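I've had the Honwood hand-held gripper kit on loan since July and I've now put enough hours into it to say something useful. Short thread, mostly about the fingers, as that's what people keep asking me.

For anyone who hasn't come across it: you hold it like a power drill, squeeze the trigger, and the two fingers close. The camera on top records what the hand does so an arm can be taught the same job later. Honwood sell it as a box of parts or ready built. Mine came ready built.

The price as tested is £1848. That gets you the gripper, the camera mount, a charger, a spare set of fingers and the first year of their upload service. It does not get you the camera. Worth knowing before you fill in a purchase form.

Setup took me 60 minutes, and most of that was calibration. The printed guide is fine. The online guide is for the older version and shows a different trigger, so ignore it. Shih-chieh Hsu at Paewai sent me a corrected page, which I'll pass on to anyone who wants it.

My test jobs were all kitchen and laundry ones. Folding tea towels, folding jumpers, moving mugs, putting lids on tubs. I did them at a plain table, with a session in the morning and another after 4pm to get different light.

Cloth was the best of it. The fingers open wide and you can come down on a folded edge without much care and still pick it up. Thick jumpers were easier than tea towels. Thin cotton tends to slide out if you only get one layer.

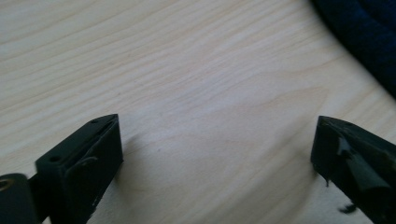 Jaws open over the table. Covering on the right finger torn and peeling.

On to the covering, then. It's my main complaint. Once an edge lifts, it catches on wool and the flap gets bigger. I trimmed one early on with nail scissors and it lifted again further along.

I asked Honwood about it. They say the covering is a consumable and should be changed when it starts to lift. Fair enough, but the word "consumable" doesn't appear anywhere on the product page, and a pack of 6 replacement pads is extra.

The pads are sold through Brarnberg in the UK. Delivery was quick. Fitting them is fiddly: peel off the old one, clean the face with spirit, wait, press the new one on and leave it overnight. I'd plan to do it at the end of a day.

Does a torn covering matter to the recordings? For mugs, yes, a bit. I had to squeeze harder, and I dropped a glazed one twice (no breakages, I'd put a towel down by then). For cloth I couldn't tell the difference apart from the snagging.

Weight. It's all right for the first half hour and then your wrist starts to notice. I'm not large and I'd want a break built into any long session. There's a loop for a hanging strap, but no strap in the box.

Trigger is good. Light, even, no sticky patch in the middle. The return spring makes a small click which you stop hearing after a while.

Upload service: works, dull, no complaints. You get an email when a batch has been checked. Two of mine came back marked as too dark, and they were. I'd left the blind down.

Noeline Sutcliffe at Jerkimstead has been using the same kit for longer than me and has had it on harder jobs, mostly packing. She's gone over to a moulded rubber sleeve in place of the pads. Costs more, but hers hasn't lifted yet. I haven't tried it, so that's her finding and I'll leave it as hers.

What I'd like Honwood to change: put the pad cost on the product page, include a strap, take the old guide down. None of that needs a new design.

Would I buy it? For folding and general soft stuff, yes, with a pack of pads in the same order. For hard shiny things I'd wait and see how the sleeves do. If you only need it for a few weeks, ask about hire first. They do it, but you have to ring up.

Someone asked about left-handed use. Trigger is fine either way round. The charging socket ends up against your palm, which is only annoying if you like to work plugged in.

It goes back next week. If you want anything else tried on it before then, reply here and I'll fit in what I can. No food please, I've got to return it clean.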